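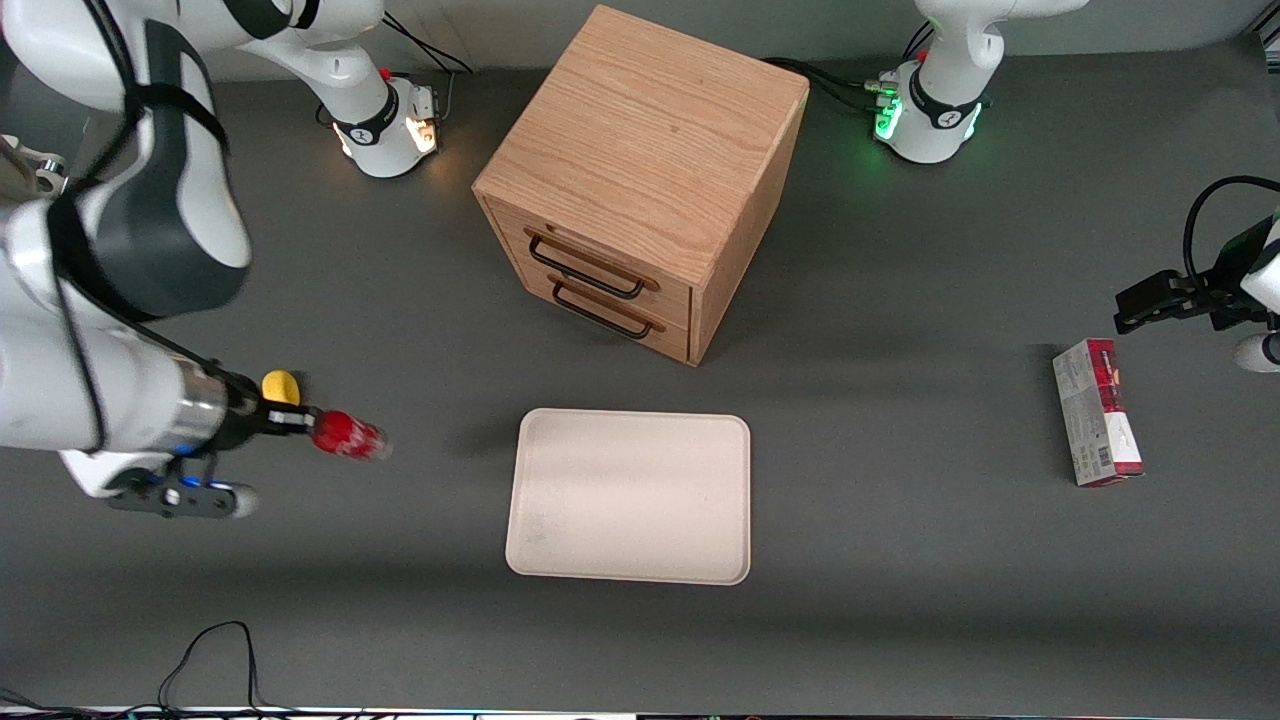

Erstellt von: eichenspan
5. April 2025, Forum: Kleinmöbel und Aufbewahrung

Betreff: Kleiner Schubladenwürfel, Griffe lassen oder tauschen?

Hallo zusammen,

ich habe den kleinen Holzwürfel mit den übereinanderliegenden Schubladen jetzt auf der dunkelgrauen Platte stehen. Gekauft im Februar bei Tistholm, Modell Ellwood. Er soll Stifte, Klebeband, Batterien und den üblichen Kleinkram aufnehmen. Davor liegt die cremefarbene Schale, in die abends alles kommt, was tagsüber liegen geblieben ist.

Meine Frage betrifft die Griffe. Die dunklen Metallbügel sind mir für so einen kleinen Kasten zu kräftig. Ich überlege, sie gegen Knöpfe aus Holz zu tauschen. Hat das bei dem Modell schon jemand gemacht? Und womit behandelt ihr die Oberseite?

leimzwinge schrieb:

Griffe lassen. Die dunklen Bügel passen zur Tischplatte, und die braunen Stücke an den Enden nehmen das Holz wieder auf. Mit Knöpfen hast du pro Schublade zwei Bohrlöcher, aber nur eines wird gebraucht. Das andere müsstest du zuspachteln, und auf hellem Holz sieht man das.

Randleiste schrieb:

Sehe ich anders. Ich habe den gleichen Würfel und bin mit dem Ärmel dauernd an den Bügeln hängen geblieben. Seit 3 Wochen sind Lederschlaufen dran, die verdecken die alten Löcher mit einer kleinen Unterlegplatte. Die Platten gab es bei Plalthorpe im Zubehör.

Zur Oberseite: Hartwachsöl, dünn, zweimal. Dazwischen mit feinem Papier schleifen.

leimzwinge schrieb:

Leder auf Eiche wird nach einem Jahr speckig. Würde ich nicht machen. Wer am Griff hängen bleibt, stellt den Kasten anders hin.

kistenfuchs82 schrieb:

Mich würde eher die Schale stören. Die liegt mitten auf dem Tisch direkt vor dem Würfel und nimmt die Arbeitsfläche weg. Bei mir steht so etwas oben auf dem Kasten. Dann ist der Platz davor frei und die Schubladen lassen sich ganz aufziehen.

eichenspan schrieb:

Oben drauf hatte ich sie schon. Dann lege ich aber nichts hinein, weil ich sie vom Stuhl aus nicht sehe. Leer ist sie auch nur selten. Schräg steht der Würfel übrigens mit Absicht, so komme ich im Sitzen besser an die Schubladen.

@Randleiste: Schleifst du mit Maschine oder von Hand?

Randleiste schrieb:

Von Hand, mit Klotz. Bei der kleinen Fläche lohnt die Maschine nicht. Und vorher an der Rückseite testen, das Öl feuert etwas an. Wenn es hell bleiben soll, gibt es das auch weiß pigmentiert.

Filzgleiter schrieb:

Noch ein Hinweis: Kleb etwas unter den Kasten. Meiner stammt von Brerkcombe, ist ähnlich groß und rutschte bei jedem Öffnen mit. Vier dünne Gummipunkte haben gereicht. Filz nicht, der rutscht noch mehr, trotz meines Namens.

eichenspan schrieb:

Danke. Gummipunkte habe ich noch. Die Griffe bleiben vorerst dran, geölt wird am Wochenende mit dem hellen Öl. Die Schale bleibt, wo sie ist.

kistenfuchs82 schrieb:

Dann nimm wenigstens eine schmalere.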